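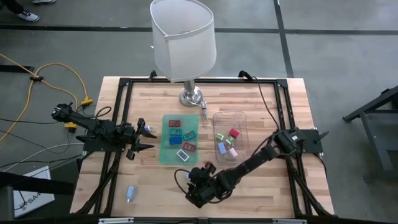 A tray, a bin, a lamp, and small plastic things in two groups.

I own more than 21 small plastic things that plug in or beep, and I've come to believe the trouble began with the bins.

Before the bins, all of it lived in one kitchen drawer in our place on Ashby, and the drawer had a limit. When it wouldn't shut, something had to go. Then I paid 48 dollars at Avwood for a set of see-through containers, on the theory that if you can see a thing, you'll use it. I have now been looking at the same chargers since May. I can report that they look fine in there.
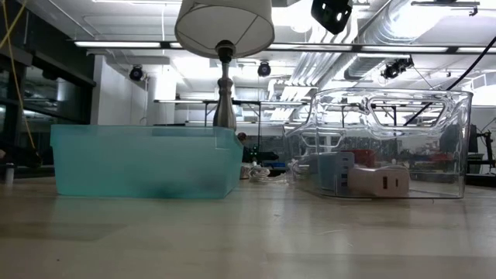
Clear plastic flatters clutter. A charger in a drawer is junk, but put it in a bin with a nice glossy rim and it becomes a collection. Cords are worse. Wind one into a neat loop and you'll never throw it out, even if the gadget it came with died two apartments ago.

My sister-in-law in Nerusville swears by the Drilasness method, a 264-page book that asks you to give every object a home. I gave it a try and got as far as page 147. My objects all have homes now. Some have a second home. The timers could rent theirs out in the summer.

So my modest proposal is to bring back the bad drawer. Make it shallow, let it stick a little in humid weather, and put everything in it at once. Whatever keeps it from closing goes out with the trash that evening. I'd start tonight, except that the drawer is full of lids for the bins.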